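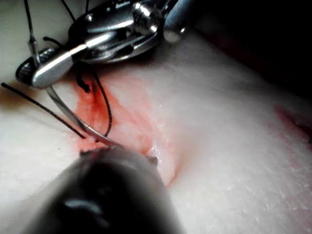

Needle held in the jaw over a tissue pad.

# Licensed a photo for one product page, now it's in a printed catalog. Who has to fix this?

I shoot product and close-up work for small manufacturers. Last year I licensed 7 images to a training supplies company, Grudico, on a one-page agreement I wrote myself. It says "non-exclusive license, web use, for the Grudico product pages." The fee was paid in full.

In October a client sent me a copy of a printed catalog from Clerkavitz, a distributor that resells Grudico goods. Two of my images are in it, both cropped, no credit. The print run on the back cover is 3000. I never dealt with Clerkavitz. Grudico says they "passed along the media kit as usual" and that resellers are covered.

Questions:

- Does a license to one company cover its resellers if the contract is silent on it?
- Do I write to Grudico, to Clerkavitz, or to both?
- I had not registered the images. Is that fatal?

US-based, all parties in the same state.

---

## Answer 1 (accepted)

Not a lawyer, but I handled image licensing for a trade publisher for a long time.

**Scope.** A non-exclusive license generally can't be passed to a third party without the owner's consent. Silence does not help Grudico much. Your wording also limits the medium (web) and the place (their product pages). A printed catalog from another company falls outside both. Look through your emails before relying on this. If you ever wrote something like "sure, share them with your dealers," expect them to argue that you gave permission.

**Who to write to.** Both, in separate letters. Clerkavitz made the copies, and good faith is not a defense to infringement, although it can affect damages. Grudico supplied the files and may owe Clerkavitz something under their own reseller agreement -- that part is between them. Ask each for the number of copies printed and distributed, the dates, and any other uses.

**Registration.** Not fatal, but it narrows things. You need a registration (or a refusal) before filing suit in federal court over a US work. If the infringement began before registration, statutory damages and attorney's fees are usually off the table, with a grace period of three months after first publication. That leaves actual damages plus the profits attributable to the use. For two catalog images, actual damages often start from what the license would have cost.

Register now anyway. Check whether the images count as published, as that changes which group application you can use.

For an opening number, price a retroactive print license at your normal rate for that run and add a markup. I have seen this kind of thing settle for 2000 without a lawyer involved, and I have seen it drag on for a year.

## Answer 2

Look at the Copyright Claims Board. It's for small claims, cheaper than court, and you can file once your registration application is in. The other side can opt out, though, and then you're back where you started.

Also the crop might count as removing your credit if there was one on the original. Was there?

> **Comment from the asker:** No credit line on the delivered files. There was metadata, and I don't know who stripped it.

## Answer 3

Just send them an invoice for 3x your rate. Worked for me with Macedo. Villov never replied so your mileage may vary

> **Comment:** An invoice with no agreement behind it isn't a debt. Send it as a settlement offer with a deadline, and state what rights the payment would cover.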